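HSP 214 Shared Workspaces: Layout and Upkeep
Handout 6 - Upper floors, railings and light
Instructor: Deividas Vaher
Revised 10 August 2025

Read this before the site visit to Flostham. Bring the plan sheet from Handout 5 and a soft pencil. The reading from Hunt, chapter 3, is still due.

1. What we mean by a mezzanine

A mezzanine is a partial floor set between two main floors and open to the space below on at least one side. In older buildings it was often used for storage. In a shared workspace it usually holds desks, meeting tables or a waiting area. The open side brings in air and daylight from the larger room. It also brings in noise, and anything dropped near the edge can end up on someone below.

For this course, "the opening" means the gap in the floor and "the edge band" means the strip of floor along it. On our plan sheets the edge band is drawn 33 inches deep.

2. Furniture near the opening

Look at what has been placed in the edge band and ask whether it could stand somewhere else. Tables next to a railing are common, as people like the view. Wheeled chairs need more thought. They drift during the day, and by evening a clear path may be half closed.

Light mesh chairs block less of the view across a room than high padded ones. Small side tables do well at the end of a row, where they can carry a plant, a lamp or papers. Keep vases and cups on tables that stand back from the railing.

The upper floor we use for the exercise has a dark metal railing along the opening, with more railing on the far side. A light wooden table stands in front of it, with black mesh office chairs to the right and a smaller wooden table past them that holds a white vase of flowers. Mark these on your plan first, then add the glass partition and the coat rack by the window.

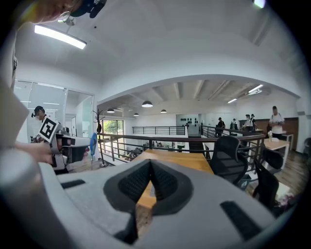

3. Ceiling and lamps

An arched white ceiling spreads light well, but it can make a floor hard to light evenly. Many rooms end up with mixed fittings: long ceiling lights over one part, pendants over another. Write down each type separately. Do not average them.

Pendants should hang clear of the sight line across the opening. Dark shades show up strongly against a white ceiling, so line them up with something, such as a beam or a table.

4. Exercise

Work in pairs. Allow 50 minutes.

a. Draw the edge band and everything standing in it.
b. Draw the main walking path from the stairs to the far wall. Shade any place where a pulled-out chair would narrow it.
c. List the light fittings by type and note which tables each one serves.
d. Suggest one move, with no new purchases. The Premitz sheet (page 2) shows the format.

The floor area to use in your calculations is 648 square feet. Do not measure it again. Plans go in the Pronia folder, one per pair, with both names on the back.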